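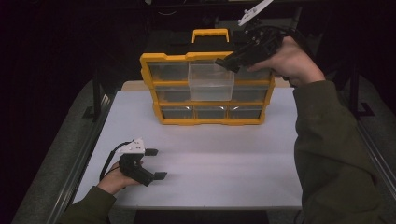

Segmentation of clear drawers keeps failing in our demo pipeline

I'm training a policy on demonstrations recorded with two hand-held grippers, and the perception step in front of it does not handle transparent parts. The task is pulling a bin out of a small parts organizer and putting it back. The yellow frame of the organizer segments fine on every recording. The drawers are gray-clear plastic, and each one in the bottom row gets a bright glint along its upper edge, which my mask model labels as a separate object. The big bin in the middle is worse. It sticks out past the frame and reflects light across its front face, so the depth map has a hole there and the grasp planner puts the target somewhere inside the organizer.

Setup: Grerkik for recording and replay, our own planner after that. I have 317 demonstrations. I have tried a median filter on depth and a lower confidence threshold on the masks. The filter made the hole smaller but moved the front face back. The threshold gave me more false objects.

Is there a way to fix this without recording everything again?
Ginevra Benedetti

You don't need depth on the bin. You need the pose of the frame. It is opaque, it is one color and it is rigid, so fit a model of the organizer to the yellow mask and work out the drawer slots from that. Measure the slots once with calipers and put them in a config file. We do it this way in Brarkville with clear trays in a blue rack.

For the bin that sticks out, the slot gives you five of the six pose values. The only unknown is how far it has been pulled. Make that one number and estimate it from the edges in the color image. Search along the slide direction from closed to fully open and keep the value where the projected front edges line up best with the real ones. Leave the glints out by masking saturated pixels before you run the edge detector, and dilate that mask by 3 pixels or you will pick up the borders of the glints too.

Also check the time offset between your gripper tracking and the head camera before you blame the depth. In replay, project the gripper tip into the color image and step through a fast approach. If the tip runs ahead of the real one, the offset is wrong and no filter will help. Ours was off by 2 frames for a month.
Gaetano D'Amico

use polarizing film on the lights and the camera, it kills the glare
Leonardo Vitale

Film only helps with new recordings, and she asked about the ones she has. It also makes some clear plastics show colored bands, so test it on one drawer first.

I agree with fitting the frame. One thing to add: the gripper and the hand cover part of the organizer during the approach, and a fit done on each image will jump when that happens. If the organizer stays put, fit it on the early images where the view is good, then hold that pose fixed in the table coordinates. Update it only when the visible yellow area is above a limit you set. If people are pushing the organizer while they pull the bin, you need to track it, and a plain Kalman filter with the same visibility check is enough.

Do not train on the bad depth in the meantime. Drop the depth channel and see what color alone gives you. It may be good enough for a first version.
Carmela Amato

Thanks. The time offset was fine. I fitted the frame on the early images and the target now lands on the front face of the bin in the recordings I have checked so far. The edge search still picks the wrong line when the gripper is right in front of the bin, so I am adding the visibility check next.
Ginevra Benedetti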